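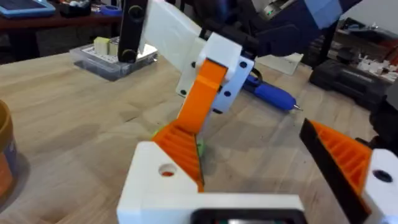
Yasmine Zerouali
Bookings and front desk, Itesthorpe

Ticket 497: calendar invites landing an hour out for some people
Status: closed
Opened: Mon 2 January

Right, I'm writing this one up properly as I've had to explain it on the phone four times and I'd like somewhere to point people.

First thing back after the break, Lợi Châu rang to say her ten o'clock was showing as eleven. I looked at the shared calendar and it said ten. She looked at the shared calendar and it said eleven. We both said "well, it's fine on mine" in that slightly huffy way, and then Bình Lương forwarded me an invite from the Wellow office that said eleven for him too, so it clearly wasn't just Lợi.

My first thought was the clocks, but they don't change in January, so that was me off to a good start. I checked the time on my own computer, which was right to the minute, and asked Lợi to read hers out. Also right. So the computers knew what time it was and the calendar still had other ideas.

Things I tried that morning, in order, none of which did anything:

Signing out and back in.
Deleting the invite and sending it again (it came back an hour out, and now Bình had two of them).
Opening the calendar in a different browser.
Restarting my machine, mostly so I could say I had.
Asking Lợi to remove the calendar from her phone and add it back. She lost her birthday reminders doing this and I've said sorry.

After lunch I made a test appointment called PLEASE IGNORE at two o'clock and asked everyone to tell me what they saw. Two people did not ignore it and turned up. But it was worth doing — Bình and Lợi saw three o'clock, and everyone else saw two.
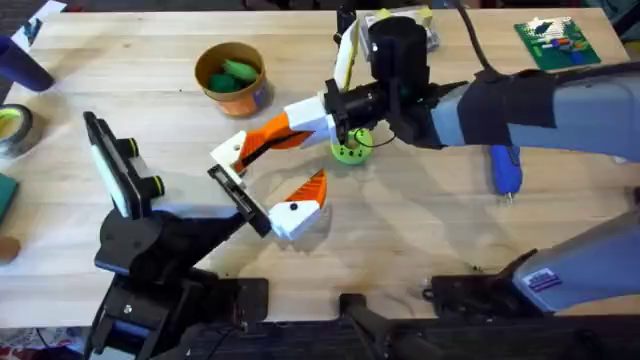 So then I wanted to know what those two had in common. Different phones, different offices, different laptops. Lợi has been with us for years and Bình only started last April. I went round in circles on this until Thiện Văn asked whether either of them had been to the Bratska meetings in the autumn. They both had! They were the only ones who went.

Bratska is an hour ahead of us, and when they opened the calendar over there it popped up a little box asking if they'd like to change to local time. They both pressed yes, as you would. It never asked them again when they got home. The computer itself switched back on its own, which is why the clock in the corner was right, but the calendar has a separate time zone setting of its own and that had stayed put.

Why did it take until January to show up? I was stuck on this for a bit. Lụa Trịnh worked it out from the old bookings. Everything before Christmas had been sent from the Pakzad booking form, which writes the time into the title as well ("10.00 Site visit"), and people were just reading the title. We switched that off over the holidays to tidy things up, and my name is on that change, so there we are.

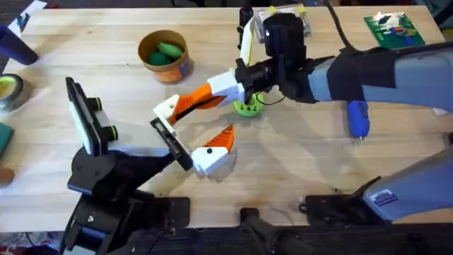
The fix

Open the calendar on a computer. The phone app hides this setting, or at least I couldn't find it.
Go to Settings, then General, then Time zone.
If it says anything other than London, change it to London.
Tick the box underneath that says to ask before updating the time zone. Lợi's was unticked and Bình's was ticked, so I don't think it caused the trouble, but I'd sooner have it on.
Press Save. It's right at the bottom and you do have to scroll for it.
Close the calendar fully and open it again.

Lợi's came right straight away. Bình's phone hung on to the wrong times until the following morning and then sorted itself out overnight, so if yours is still off after you've changed the setting, please give it a night before ringing me.

Please don't drag your appointments back by an hour to make them look right. It moves them for everybody. Bình did this with 7 of his before we'd found the cause and I had to put each one back by hand from the Wellow paper diary.

Notes added later

Lụa has put the time back into the titles on the Pakzad form. It looks cluttered but I'm leaving it alone.

Thiện asked if we could set the time zone for everyone centrally. I've asked our support people and they say it can only be done for new accounts, so existing ones have to be changed one at a time. I've checked the front desk machines and they're all on London.

If you're off to Bratska in the spring, change the setting back when you get home. I'll put a reminder in the calendar, with the time in the title.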